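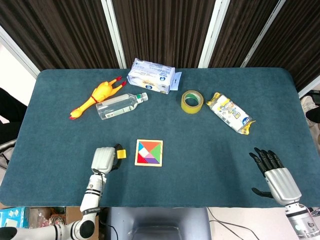

Breadcrumb: Club > News > First Team

Skernthorpe will be without Jaruwan Meesuk for the trip to Gremholm, which is the sort of sentence that makes a supporter go and lie down. The captain came off with a hamstring complaint late in the second half last time out, told everyone within earshot that she was fine, and then needed two people to get her down the steps to the locker room. The bench supplies for the afternoon could be matched by any table with a rubber chicken, a mostly empty water bottle and a packet of tissues on it, and by the final whistle the tissues would have been the most useful of the lot. We lost by a goal. It was a bad goal.

Coach Prapai Kamolrat would not put a date on Meesuk's return. "She'll be back when she can run in a straight line without making that face," she said, and declined to demonstrate the face. The best guess is sometime in August, in time for the cup tie with Wiriya, though best guesses have not had much of a season around here.

The armband goes to whoever wants it least, if past practice is any guide. Up front, the likely move is to push the left winger inside and hope she has stopped drifting back out to the left wing. She did it for 20 minutes in preseason and scored with her shin.

Gremholm have their own troubles. They have gone 256 minutes without scoring at home, a run that every Skernthorpe fan reading this has already decided will end on our visit. Their goalkeeper is in good form, their midfield is big, and their field slopes toward the parking lot. Win the toss and play downhill first, then hang on.

The last home gate was 692, our best since the Zurnon game, and 146 of you have already signed up for the away buses. Those leave the club lot at 9:15 a.m. sharp. The second bus has the working heater. The first has the driver who knows the way, so choose according to your priorities.

Away tickets are on sale at the clubhouse until noon the day before, and you can pay at the gate if you bring cash and don't mind the line.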